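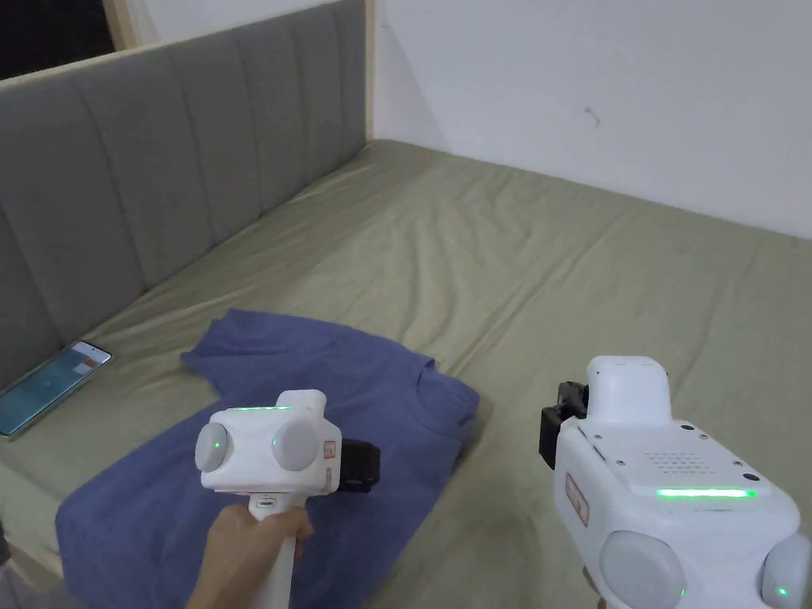

Studley House Residents' Group
Minutes of the February meeting, 7.15 pm, first-floor lounge

Last updated: February

Chair: Halyna Bondarchuk
Apologies: received from the Ornell flats

1. Last meeting
Minutes agreed. The hallway shelf is up at last and already full of books, so well done everyone who brought a bag down!

2. The guest bedroom
Lots of good news here. The room has its bed, the grey headboard with the upright padded panels is in, and everyone who has been up to look likes it. Halyna was very pleased with how the olive-green fitted sheet goes with the light wood trim along the top of the headboard. There was a long and cheerful talk about whether to buy a second sheet in the same green or go for something paler. Green won.

The sheet creases quite a lot across the middle. Two people offered to iron it before the first guests come, and one said life was too short (noted). We will try pulling it tighter at the corners first.

There is a small curved mark on the pale wall above the bed, greyish-brown, and a fainter one higher up near the post. Agreed to try a damp cloth, then touch up with what is left of the Niazi paint in the cupboard. Nobody is to use the bright white from the stairs.
Action: Halyna to find the tin.

3. Folding and packing evening
This was great fun last time and we would love to do it again. The bed is just the right place for laying T-shirts out flat, much better than the lounge table, where sleeves kept hanging over the side. The method we settled on: lay the shirt flat, smooth it from the collar down, fold both sides in, then fold up from the hem. Please check the neckline is lying flat before you start or the whole thing comes out crooked.

We packed 214 items last time, nearly all of them T-shirts, and Ukirer have said they will gladly take more. Blues and purples can go in together. Children's sizes to be kept in their own boxes, with the size written on the lid.

Please keep phones off the bed while folding. One went into a box last time and we had to unpack 5 before we found it.
Action: everyone to bring one flat box each.

4. Money
£15 agreed for the second sheet. Any change goes to the tea tin.

5. Any other business
The lounge radiator is much better, thank you. A request for a hook on the back of the guest room door was met with real delight and passed at once.

Meeting closed 8.40 pm. Next meeting same time, same room, and there will be cake.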